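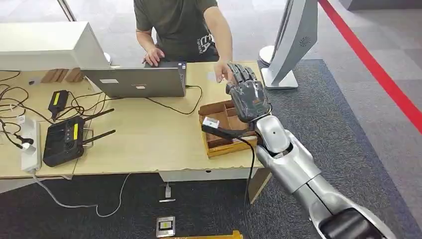

浅色木桌上的黑色线缆、电源适配器、遥控器和一台打开的笔记本电脑。

桌面理线

桌面理线，又称桌面线缆整理，是指把工作桌上和桌下的电源线、数据线以及带线的小型设备按照一定的方法排列、固定和收纳的做法。它属于办公室和家庭整理的一部分，和书桌的选择、插座的位置、设备的数量都有关系。在中文里，“理线”这个词最早多用于机房和弱电工程，后来才用到普通的书桌上，两种用法现在同时存在。

桌面理线的对象一般不包括墙内的布线，也不包括天花板上的线路。这些工作应由有资格的电工完成，并且受到各地规范的限制。

名称

“理线”是动宾结构的词，“线”可以指电线，也可以指各种数据线。日常口语里也说“收线”“绑线”或者“藏线”，这几个词的意思不完全相同。“收线”常常指用完以后把线卷起来，“绑线”指用扎带或魔术贴固定，“藏线”则强调让线不被看见。商品名称中常见“理线器”“集线盒”“理线槽”等，同一个名称在不同商家那里可能指不同的东西，购买时需要看尺寸和图片。

线缆的来源

普通书桌上的线缆通常可以分为4类。

电源线。包括显示器、台灯、笔记本电脑的供电线。笔记本电脑的电源线一般由两段组成，中间是适配器。适配器有一定的重量和体积，如果放在桌面上，它的两端都会带出线来，所以常常是线缆缠在一起的起点。

数据线。连接电脑和显示器、硬盘、相机或者其他设备。数据线比电源线细，也更容易打结。

充电线。用于手机、耳机、遥控器等有电池的设备。充电线经常被拔下和移动，不适合固定得太紧。

临时线。为了某一次测试、修理或者展示而接上的线。临时线在用完后往往没有被收走，时间长了就和其他的线混在一起，很难分清楚哪一根还在使用。

常见方法

分组。整理之前先断电，把所有的线拔下来，按照上面的种类放成几组。没有对应设备的线放到另外一个盒子里。这一步花的时间最长，但是后面的步骤都要依靠它。

标记。在线的两头贴上标签，写明设备的名称。颜色相近的线特别需要标记，例如一张桌子上有很多黑色的线时，只看外表几乎不能区分。有的适配器本身带有颜色明显的标签条，可以直接利用；没有的可以自己贴一条彩色胶带。标签最好贴在靠近插头的地方，不要遮住适配器上的电压和电流说明。

缩短。太长的线可以松松地绕成环形，再用魔术贴扎住。绕线时应该顺着线原来的弯曲方向，不要把它折成尖角。如果设备和插座的距离很近，换一根1,000毫米的短线比把2米的长线绕起来更整齐。

固定。可以使用桌边的夹子、桌下的网篮或者线槽。夹子适合充电线，网篮适合适配器和插线板。木制桌面要注意背胶，有些背胶在撕下来时会带走表面的漆。

穿孔。有些书桌在靠后的位置开有走线孔，线从孔里通到桌下。直径25毫米的孔可以通过一般的小插头，但是带适配器的插头多数不能通过，需要先拆开两段线，再从下面接上。没有走线孔的桌子，线一般从后边或侧边垂下去，这时要避免线垂在人坐的一侧，以免脚碰到。

和桌面物品的关系

线缆的走向受到桌上物品的位置影响。显示器一般放在桌子靠后或靠角的地方，它的接口在背面，因此背面是线最集中的部分。如果桌子靠墙，这一部分不容易被看见；如果桌子放在房间中间，坐在对面的人看见的正好是显示器的背面，对理线的要求也就更高。

笔记本电脑的情况不同。它的接口多在两侧，电源线从一侧出来以后要经过桌面才能到桌边。这一段线不宜拉得太直，留一个缓和的弯可以减少插头受到的力。使用者如果经常把电脑合上带走，这根线最好单独走，不要和别的线扎在一起。

遥控器、积木、杯子等小件物品放在线圈中间，是桌面看起来杂乱的一个原因。拿起物品时也容易把线一起带起来。带天线的遥控器特别容易钩到线，适合放在托盘里，或者放在离线缆较远的一边。遥控器上的小摇杆也不应被线压住。

两人共用的桌子

两个人面对面使用同一张桌子时，中间的部分常常要留出来，用来传递东西或者一起操作。在这种桌子上，线缆宜向左右两侧走，不宜从中间横过去。整理顾问Lizeth Taipe在小册子《共用的桌子》中把中间的部分叫作“手的地方”，建议在那里不放任何固定的线。她还提出，两边的人应各自使用一个插线板，这样一个人拔线的时候不会影响另一个人的工作。

对于她的建议也有不同的看法。在工作坊和实验室这类地方，设备的位置经常变化，如果每次都把线固定好，反而会增加重新接线的工作。这些地方更常见的做法是白天让线留在桌面上，在一天结束时统一收一次。

理线用品

理线用品的材料有塑料、硅胶、金属和织物。Garnel的桌下网篮和Flustel的硅胶线夹是其中两种，前者用螺丝安装，后者用背胶。Rewi出售一种可以重复使用的布制扎带，带有写字的白色区域。螺丝安装的网篮承重较好，但会在桌板上留下孔，租来的家具一般不适合使用。

一次性的尼龙扎带价格低，固定也牢，缺点是拆的时候必须剪断，剪的时候有伤到线皮的危险。因此它比较适合长时间不移动的线，例如显示器的电源线。

安全

理线时需要注意下面的事项。适配器在工作中会发热，不应用布包住，也不应放在密闭的小盒子里。插线板不应一个接一个地串联。通电的电源线不应紧紧绕成多层的卷，特别是连接大功率电器时。线皮有裂口的线应停止使用，用胶带缠住不能代替更换。线经过椅子轮子的路线时，应改变路线或者加上保护槽。

有小孩或者宠物的家庭，垂到桌下的线应该收高，使它不能被拉到。

参见

集线盒
插线板
书桌
办公室整理
走线孔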